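Idosley Extension > Household Storage > Handouts > Session 4

Session 4: Taped floor grids for sorting and placing
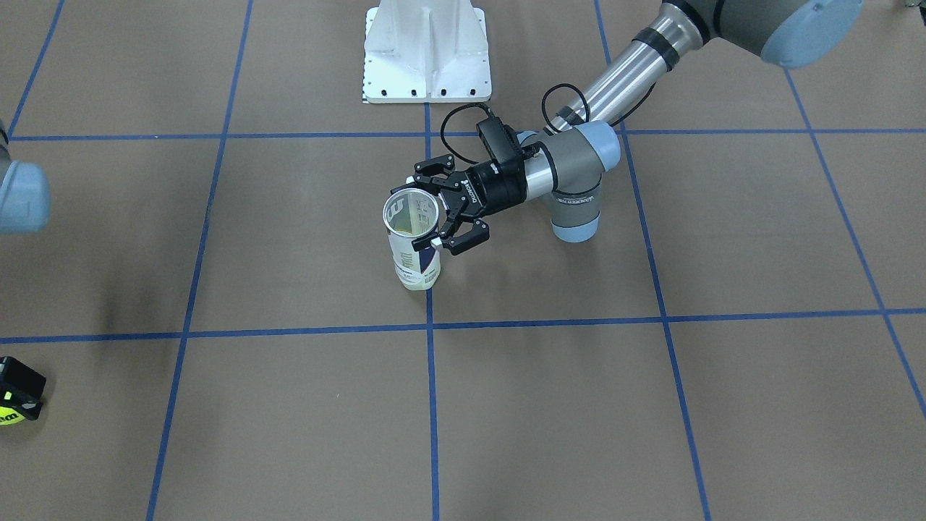

Reading time: 2 min

Print this page | E-mail this page

Last updated: February

Carry over from session 2 — bring your sketch of the Lultdale store room, we mark it up again.

Why tape a floor at all. Cells give everybody the same words for "where". Saying "left a bit" wastes the hour.

Surface first. Flat brown sheet, cardboard or similar, whole working area. Sweep before laying it. Tape in a color that shows up against brown; blue is good.

Lines. Strips straight, pulled snug, pressed down from the middle out. Big square cells. Small cells look tidy but one canister fills them and you cant get a hand in beside it.

Fixed things (pedestals, posts, base plates) go on the plan before any tape. Plan around the plate, not the column — the foot is wider and thats what eats floor.

Placing a canister. Upright, inside a cell, off the line. Clear lids up so you can check contents from standing. Name the cell by nearest two lines, e.g. left of center line, above the lower one.

Common errors in last term's Florkley sheets:
- item sitting on tape, claimed by both cells
- numbering started from diferent corners
- cell names changed halfway down the page

Homework: Bachmann reader, p. 412, the grid excercise. Hand in at room 1002. Pencil is ok.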